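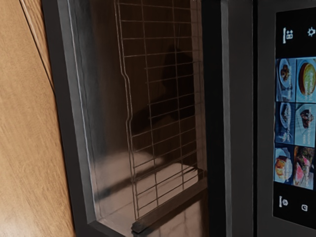 Week 5 handout, collecting demos in sim. Kitchen tasks. Read before lab, bring a laptop with the Plikine client already installed (last year we lost half a session to installs).

## Where we are

Last time: behavior cloning, loss, why it drifts. Short version if you missed it. Policy copies the expert on states the expert visited. Policy makes a small error, lands in a state the expert never visited, makes a bigger one. Errors pile up over the length of the episode.

Today is the boring half of that story, where the examples come from. Most of your final project grade is going to be decided by your data and not your network. People never believe this until week 9.

## The setup

- Simulator: Plikine, kitchen pack. Ovens, drawers, cabinets, counters.
- Teleop: Fanari, runs on the lab machines only. Keyboard works at home but it's painful.
- Storage: Drakos, one folder per team. Don't make subfolders, the loader doesn't recurse.
- Training: Endel queue, same as homework 2.

Task families this term: open oven door, slide rack out, place item on rack, close door. Each team gets one. Swaps allowed until end of lab, both teams have to agree.

## What one example is

An episode = everything from reset to the success flag or timeout. Stored per step:

- camera views (wrist + whatever fixed views your config has)
- joint positions, gripper opening
- the action you *commanded*, not the one the arm reached
- time stamp
- instruction string, one per episode

The commanded vs. reached thing trips up somebody every year. If you log reached positions as actions, the policy learns to ask for where it already is. Result: arm that sits there trembling. Check your config, the field is `action_source`, should say `command`.

Cap is 500 steps. If you hit it the episode is marked timeout and doesn't count toward your quota. You may keep it for the failure set, see below.

## Wrist view vs. fixed view

Wrist views are close and strange. Camera rolls with the gripper, so an oven can show up lying on its side, with the control panel running vertically and the rack bars going off at a slant. Fine. Leave it. Do NOT rotate frames to make them upright in preprocessing. The policy needs the relation between camera roll and action, and you'll destroy it.

Why use wrist at all:
1. contact detail, fixed camera can't see the last couple of centimeters
2. less sensitive to where the base is
3. smaller gap between kitchens, a handle up close is a handle

Why not wrist only:
- no global context. Can't tell which side of the counter you're on
- can lose the target completely during a big reorientation
- with one frame of history, two different moments can look nearly the same and want opposite actions (approach vs. retreat is the classic one)

Default for class is both. Ablation on this is one of the suggested projects.

## Glass, and other annoying surfaces

Oven doors are a good stress test. You've got a dark tinted window, a rack behind it, and reflections on top. All three mix in the same pixels. Rack rods are thin, and at low resolution they fade out or turn into broken segments. Reflections move when the camera moves; the rack moves too but differently.

Things to watch:

- **Depth.** Sim depth gives you either the glass or whatever's behind it depending on the transparency flag. Real sensors give you garbage. If you use depth, say which setting in your report.
- **Reflections as shortcuts.** A reflection pattern that only appears at one door angle is a perfect cue for that angle. In that kitchen, under that light. Policy will happily use it. Randomize lighting or it'll bite you.
- **Displays.** Food tiles and icons on an oven touchscreen are high contrast and draw the features in. For the door tasks they carry zero information. Shuffle the textures between episodes.
- **Downsampling.** Small text on a panel is gone at our input size anyway. Don't write instructions that depend on reading it.

## How many, how varied

Pilot numbers from the TA team, open-door task, so you have a reference:

| set | episodes | kept after filter |
|---|---|---|
| pilot total | 641 | 523 |

So expect to lose a chunk. Plan lab time for it. The dropped ones were mostly timeouts, double success flags, and long idle starts.

Variety beats count, up to a point. Vary:

- start pose of the arm (big one)
- base position relative to the appliance
- kitchen layout, there are 16 in the pack, hold some out for test and don't look at them
- light direction and strength
- door starting angle, closed is not the only start

Don't vary everything at once in your first batch. Get a narrow set, train, see it work a bit, then widen. If a narrow set doesn't train you have a bug, and a wide set will hide the bug for two weeks.

## Operator habits

Your data has you in it. Stuff we see:

- *Pausing.* You stop to think, the log fills with zero actions. Policy learns to stop, and never has a reason to start again. Trim idle stretches or, better, plan before you press record.
- *Two strategies.* One teammate hooks the handle from above, the other goes in from the side. Averaged, you get an arm that runs into the middle of the handle. Either agree on one or use a model head that can handle multiple modes (week 7).
- *Too clean.* Expert never misses, so there are no recoveries in the set. Miss on purpose sometimes, then fix it. Record the fix. Start recording after the miss, so the bad part isn't in there as something to copy.
- *Speeding up.* Episodes from the end of a session are faster and sloppier. Switch operators, take breaks.

Log who drove each episode, operator code A/B/C is enough. You'll want it when you're debugging.

## Failures

Keep them, seperate folder. Uses:

- train a success classifier
- find out which start poses are hard
- filtering checks, make sure your filter actually catches them

Never mix into the BC set. The loader has no label for it and will just imitate.

## Correction rounds (DAgger, practical version)

1. train on batch one
2. run the policy, hand on the takeover key
3. when it drifts, take over, bring it back, finish the task
4. keep only the takeover part
5. add to the set, retrain from scratch (not fine tune, for this class)
6. repeat, two rounds min

Takeover too early = you learn nothing about the drift. Too late = unrecoverable, arm is wedged between rack and door. Takes a few tries to get a feel for it.

Watch the weighting. Takeover segments are short so they get swamped by batch one. Sampling them at equal rate per *segment* instead of per step is an ok starting point.

## Checklist before you upload

- [ ] `action_source: command`
- [ ] frame count matches action count in every episode (off by one at the end is the usual)
- [ ] no episode starts with the success flag already on
- [ ] frames not rotated or cropped
- [ ] held-out kitchens not in the training folder
- [ ] instruction string filled in, no "test test"
- [ ] replayed five random episodes open loop and watched them all the way thru
- [ ] operator codes in

Replay is the one people skip. If replaying your own commands in the same sim with the same seed doesn't open the door, the log is wrong. Stop there and find out why.

## For lab

Bring: task choice, start pose ranges (write actual numbers), your plan for lighting. We'll check them at the door, takes a minute each.

Due by next lab: batch one in Drakos, plus a half page on what you dropped and why. Plots optional. Late uploads go in the same folder but add `_late` to the file name, otherwise the script overwrites.

Reading: chapter on dataset aggregation, skip the proofs on first pass. Regret bound comes back in week 8.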